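Jun 25, 2024

Second write-up on the handheld gripper for the student robotics club. The first one, in February, covered the printed parts and ended with a list of complaints. Most of the list is closed now, so these are notes on the tracking side.

The task is still bottle handling: pick up, carry, set down, let go. Each run is done by hand, and the gripper pose comes from the marker cubes. Mirjana Vasić wrote the pose code and Aurelia Kälin keeps the run list. The target for the summer is 1000 runs. We have 976, of which 600 were recorded before the cube mounts were changed and need to be reprocessed with the new offsets.

The old mounts had a bit of flex. When the fingers closed hard, one cube leaned inward and the solved pose jumped by a few millimeters. The fix was a shorter post and a second screw – dull, but the jump is gone from every log I have checked. 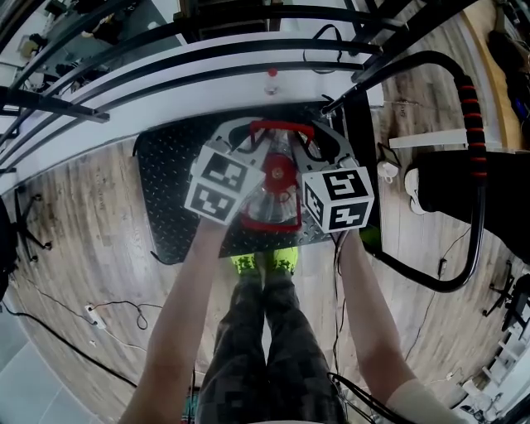
*Gripper closed on a bottle, one marker cube on each side.*

Two things still bother me. The first is hand placement. If a wrist rolls too far, one cube hides its good face and the solver has to lean on the other. Mirjana's code handles this by weighting each cube by how many faces it can read, and it drops the sample if neither one is clean. Aurelia wants dropped samples filled in by interpolation. I would leave the gaps alone until we know how long they are.

The second is the cable. It adds a small pull to the wrist that varies with how the slack falls. Running it back along the forearm helped, and a strap near the elbow would help more. Clear bottles are also harder on the segmentation than I expected, though the cap gives it something to hold on to.

Next steps: reprocess the old runs, finish the last batch, then freeze the data set under the name Drerkow so that people stop calling it "the new folder." The mount files go up once I have fixed the screw hole spacing in the drawing – it is correct on the part and wrong on the sheet.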